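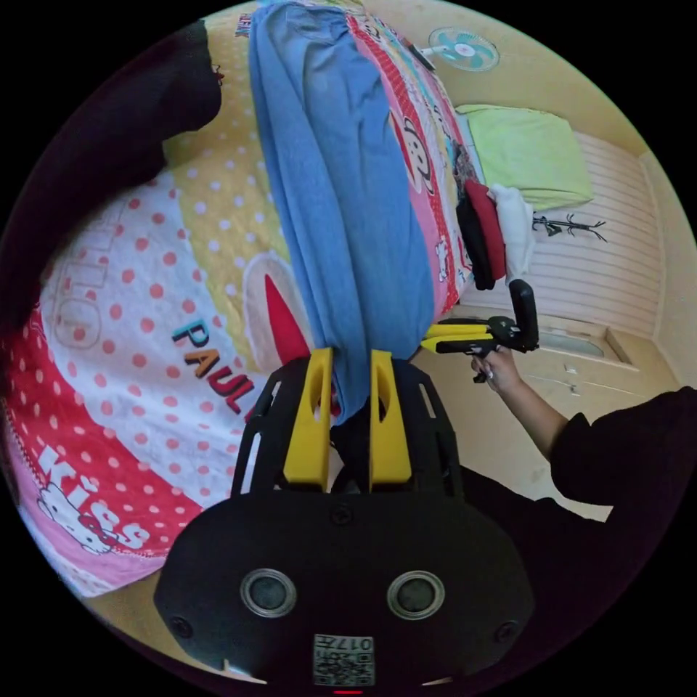

A light blue cloth lies in folds across the dotted bedspread.

The bedspread came first, and everything else in the room has had to get along with it. It is yellow with white dots, then white with red dots, then red with white dots, with a strip of pink down at one edge, and across the lot there is cartoon lettering of the sort that was never meant to go with curtains. The word PAUL runs along it in block letters of teal, orange and red. Further down it says KISS, beside a little white cat wearing a bow. I have been told more than once that a grown woman might like to try a nice plain grey. I did try a nice plain grey, one winter in Mudgway, and I felt as though I was sleeping in a filing cabinet.

So the dots stay, and this is a piece about what goes on top of them, which in my house is mostly laundry.

I should explain about the flat. We moved into Zakine Court in December with far too many things and 45 steps between the front door and our own, and whoever designed the place in the first year of the Clirkivance estate plainly believed that people own one coat each. There is a cupboard in the hall that will take the ironing board if you remove the hoover, or the hoover if you remove the ironing board. There is no airing cupboard at all. My mother had an airing cupboard the size of a small chapel, and I think I had simply assumed that everyone was issued with one, like a National Insurance number.

What you do instead is use the bed. Every clean thing that comes off the airer gets carried through and dropped there, and for an hour or so the bed is the busiest surface in the house. I used to find this maddening. I would come in at ten at night wanting nothing more than to lie down, and there would be the week's washing, looking at me. The usual remedy was to shift it to the chair, and in the morning to shift it back to the bed, and by this method a single load could travel the length of the room for days without one sock being put away.

The change, when it came, was a small one. I started folding in the afternoon, before the light goes, and I started with the biggest piece in the heap and left the little things until last. A big piece of cloth makes a great show of being finished. You take hold of it, you pull it out long across the bed, you bring the edges together and together again, and suddenly half the muddle has gone and you feel like a person who runs a hotel. Start with the socks and you will be there until supper with nothing to show for it but a row of socks.

Soft blue cloths are my favourites for this. They show up beautifully against all that red and yellow, for one thing, so you can see where the corners have got to, and they forgive you if the fold isn't straight. Dark things are another matter. Anything black on a loud bedspread turns into one large shadow, and I have put away a cardigan with a pair of tights still living inside it because I couldn't tell where one ended and the other began. I do the dark things by the window now.

Then there are the pillows, about which I could go on for some time. There is a theory, and I read it in a very handsome home book that cost more than the pillows did, that a small room should have a few cushions in quiet colours and no more. I am sure it is right for somebody. In our house the pillows are expected to work. They prop up readers, they stand in for the arm of the sofa, and on folding days they do duty as a wall, holding up whatever has been sorted and keeping it from sliding down into whatever hasn't. 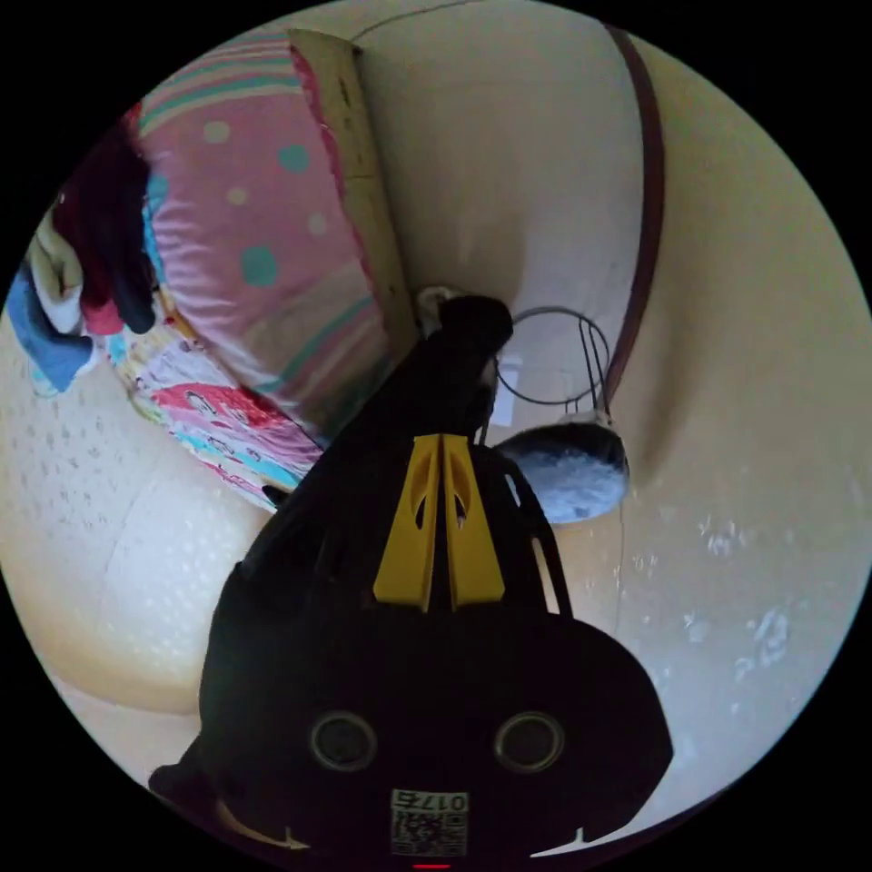 The big pink pillow, dots and stripes and all, with the clothes piled against it.

A pink one is best for the purpose, in my view, and the larger the better. You lean the sorted clothes on it as you go, maroon on white on blue or however they happen to come to hand, and the pile can be quite a slovenly one, provided it stays up. I used to think a pile had to look like the ones in shops. I spent a whole spring with a folding board from Bulberg, which promised me perfect squares and did make them, one every 2 minutes, until I worked out that I would be finished some time after retirement. It went to the charity shop and I hope it is happy.

On the question of patterns together, I am unrepentant. Teal dots and pale yellow dots on a pink pillow, stripes at its edges, cartoon drawings on the fabric underneath – people will say it is too much, and then they will come in and sit down next to it with a cup of tea and stay until it is dark. If you are nervous, the thing to do is find one colour that turns up everywhere and let it do the introductions. With us it is pink. There is pink on the bedspread, pink on the pillow and pink in the print, and a cream sofa is very good at standing back and letting them all talk. I wouldn't add anything brown.

As for putting the clothes away once they are folded, I have less to offer. We have 4 drawers between us, and the bottom one sticks. The maroon things go in the top, since that is what gets worn most, and the whites go wherever there is room, and the light blue cloth usually stays out over the end of the bed because someone will be wanting it by teatime.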